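Home Projects Equipment Gallery Contact
Search this site Enter keywords Go

Equipment Planning Gallery: Two-Arm Cell, Plesenum Site
Last updated 2020-02-03

Cloden is deciding what to buy for the tool sorting cell at Plesenum before the order closes in May. The budget request covers 32 line items. The arms are the largest cost, but most of the open questions are about grippers, cameras and the trays the parts come in.

Lozano quoted on parallel grippers only. Prillness quoted on parallel grippers and on a three-finger hand, with a lead time of 89 days for the hand. We plan to stay with parallel jaws for the first year and keep nine spare finger sets on the shelf.

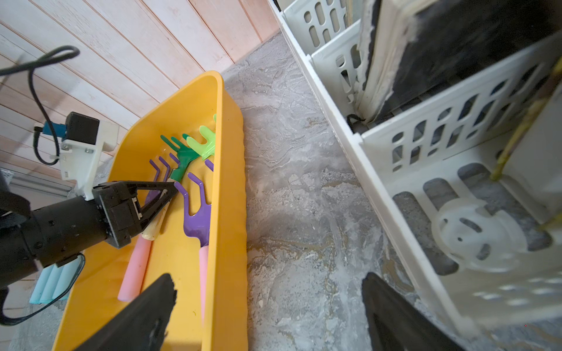 Small garden forks heaped in a yellow tray, seen from the right gripper. The left gripper is at a cream-colored handle.

Mixed handles and bent tines are the kind of load we have to budget for. Straight handles are a fair match for flat jaws. Fork heads that overlap need more wrist clearance, so reach is listed ahead of payload in the request.

Wrist cameras are priced per arm, with bracket and cable as separate lines. Please do not merge them. Replacement cables come to $513 for the year and are charged to maintenance.

Tray inserts are on hold until the gripper order is placed. Floor mounts and guarding are on the facilities request and are not repeated on this page.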